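Mornuvham Institute, Display and Interiors
Unit 2: Fabric backdrops and lettering
Handout for the Tuesday session
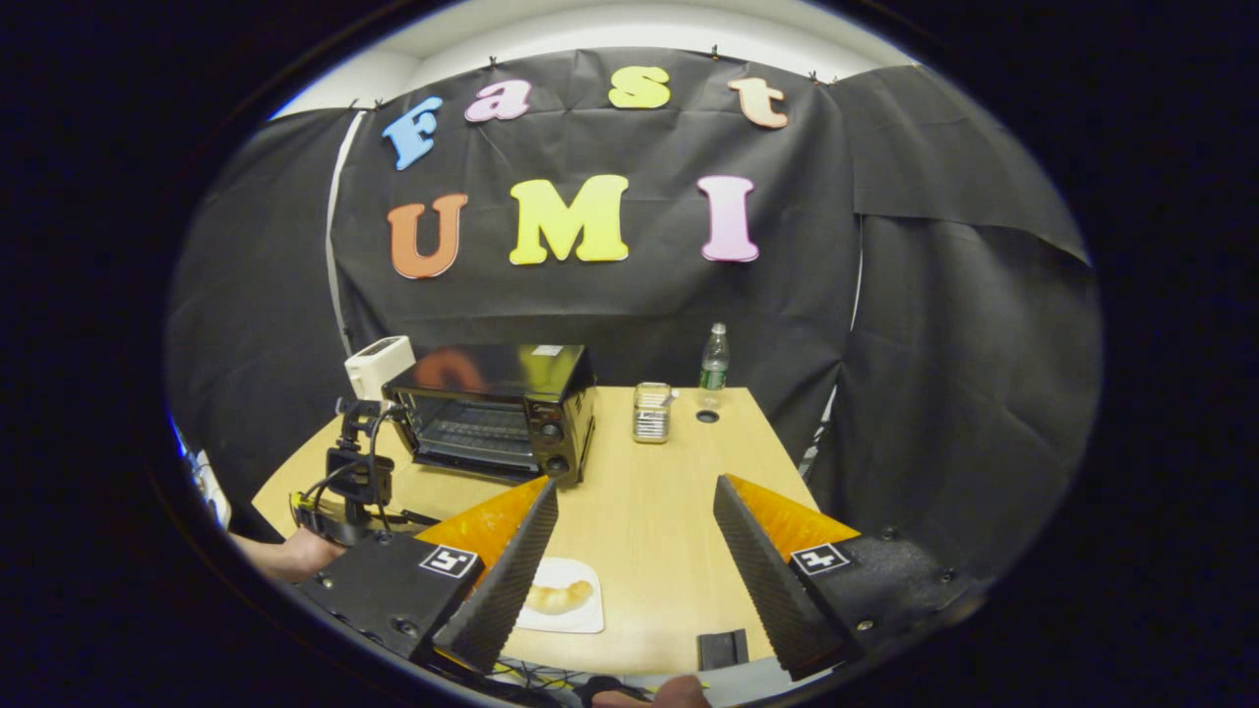
Fig. 1. Cut-out letters on a black cloth backdrop, with a table and small appliances in front.

Students should read this handout before the practical. It covers hanging, spacing and the control of creases.

Hanging. Cloth is fixed along its upper edge with clips. The small dark clips in Fig. 1 are unevenly spaced, and horizontal fold lines remain in the central section. Cloth for assessed work is to be steamed and left to hang for 40 minutes.

Joins. Pale gaps show between the centre and side sections in Fig. 1. Overlap neighbouring sections and check the joins from the viewing position.

Lettering. The two rows read "Fast" and "UMI", the lower in larger characters. Wide spacing keeps each letter distinct — the tilt of the blue "F" should be noted for discussion.

Surfaces. Glossy tops reflect coloured letters, as on the black toaster oven.

Reading: Koech course reader, page 34.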